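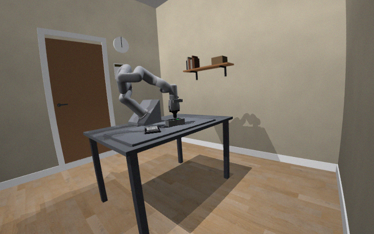 Figure 13.1 The fingers point straight down at a small box on the work board.

Chapter 13
Buying a Practice Robot

By now you have spent twelve chapters with joints, links and frames of reference, and if you have kept up with the exercises you are probably itching to make an arm do something. Good! I was the same way as a student, and I remember well how long the wait for the one arm in our lab could feel – you signed up on a clipboard, you got your turn, and you spent most of it finding out that your code had a minus sign in the wrong place.

In this chapter we look at a way around the clipboard. Several companies now offer a practice cell that lives entirely on a computer: an arm, a gripper, a surface to work on, a few things to pick up and a room to put it all in. We will take one of these, the Grevau Practice Cell, and go over it the way you might go over a used car, kicking the tires and asking about the payments. I have taught with it for two terms now and have grown fond of it, though I have complaints too and you will hear them.

What you will learn

By the end of the chapter you should be able to read the offer sheet for a simulated cell and tell what is included and what costs extra. You should also be able to set up a simple approach to a small object and check it from more than one side. The last section deals with moving a program from the simulator to a real arm, which is where most of the grief is, so please don't skip it.

13.1 What comes in the package

The Grevau cell is sold as a yearly license. A single seat is 225 dollars and a classroom pack is 420, and the classroom pack is the one I would talk your department into if you have any pull at all. Both include the same software. The difference is that the classroom pack lets students share one set of saved rooms, so that when you change the position of a part, everyone gets the change the next time they open the file. I can't tell you how many afternoons that has saved me.

Inside you get a jointed arm, a two-position gripper (open and closed, with a speed setting in between that I'll come back to), and a library of 46 small parts. Some of these parts are plain blocks and boxes. Others are modeled with openings and steps in them, and those are the ones that teach you something, for a gripper that comes down happily on a plain cube can make a real mess of a part with an open top.

You also get rooms. I was a little snooty about this at first. Why would anyone learning to plan a motion care if there is a clock on the wall or a shelf with books? I have come around. A bare arm floating on a gray background gives you no feeling for size or direction, and my students kept losing track of which way was front. Put a door on one side and a shelf on the other and they start saying things like "it swings toward the door," and all at once they are talking about the base frame without being frightened of it.

One thing the package does not include is a physics upgrade called Tustutier, sold separately, which handles soft objects and cables. If all you plan to do is pick up hard little things and set them down again, you can leave it alone. If you have your heart set on plugging in connectors, budget for it from the start, because the basic cell treats a cable as a stiff piece and you will be disappointed.

13.2 Getting close to the part

The first lesson in the cell is about approach, meaning the last short stretch of travel before the fingers reach the thing they are going to hold. Go back to Figure 13.1 for a moment. The fingers are very near the top of the box, and the forearm slopes down to a wrist that holds the gripper upright. An approach of this type, from directly overhead, is called a top approach, and it is the best place for a beginner to start – only one direction of travel to worry about, and gravity on your side.

Try the following in your own copy.

Open the lesson room and choose the small box as the target. Set a waypoint directly over it, well clear of the top. Set a second waypoint at the height where you want the fingers to stop. Run the arm to the first point at full speed and to the second at a tenth of that. Now pause it halfway through the second move and look at it from every side you can.

That last step is the one people leave out. I have watched very bright students line up a gripper perfectly from the front and then discover, to their horror, that it was nowhere near the part from front to back. The screen is flat and it will fool you every time if you let it. The Grevau cell lets you save several viewpoints and flip between them with the number keys, which I consider the best single feature in the whole product. 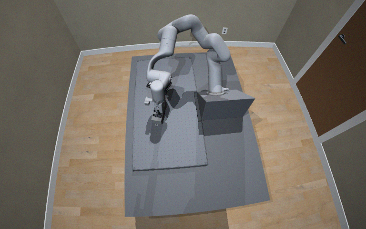 Figure 13.2 A high viewpoint. The white object lies just left of the wrist end, over the perforated board.

Compare the two figures. From up high, the gap between the gripper and the white object is easy to see as a narrow strip of board, and you would have no trouble saying which way to move to close it. What you lose is height. I could not tell you from Figure 13.2 alone how far the gripper is from the board, and neither could you, so a high viewpoint and a low one really ought to be used as a pair.

Notice the shadows too. The cell draws a shadow for the arm, and once you get used to reading it you will find it a handy second opinion. As the fingers come down toward a surface, the tip of the shadow and the tip of the fingers draw together. It is a rough guide and no more than that (please do not program by shadow), but it has caught a good many mistakes in my classes.

The grid of dots on the board is also worth your attention. When you plan several pickups in a row, work out your positions from the grid and write them down in a notebook, on paper, before you type anything. You will thank yourself when the file gets overwritten.

13.3 Where the kit falls short

I promised complaints. The gripper speed setting is buried three menus deep and goes back to its default every time you load a room. The manual spells out every button and hardly mentions what you might want to do with them. And the contact model is generous, to put it kindly. A grasp that holds in the cell may slip on a real arm, where fingertips wear down and parts have a little oil on them.

Stelmakh, a smaller outfit, offers a service in which you send in your finished program and they run it on real equipment and mail you the log. I have used it for more than 13 student projects and would recommend it as a partner to the Grevau cell, if your budget allows. We will go through one of those logs in Section 13.6, line by line, with the failed grasps left in.

Before you go on, load the lesson room, save one high viewpoint and one low one, and make three slow approaches to the same part. Keep your notes. You'll need them for the first exercise, which starts on the next page.

READER COMMENTS (3)

Posted 2 Jul 2019
We use this chapter in an evening class at Foveck and the part about saving viewpoints is the piece everyone remembers. Could the next edition say something about keyboards without a number pad? Half of my group has small laptops.

Reply
On mine the row of numbers over the letters works fine, you just have to click inside the room window first.

Posted by a reader
Bought the single seat in April after reading this. Agree about the manual. I do wish the chapter had more on Tustutier though, I ended up needing it by the second week and the jump in price stung a bit. The paper notebook tip is a good one, I already lost a file.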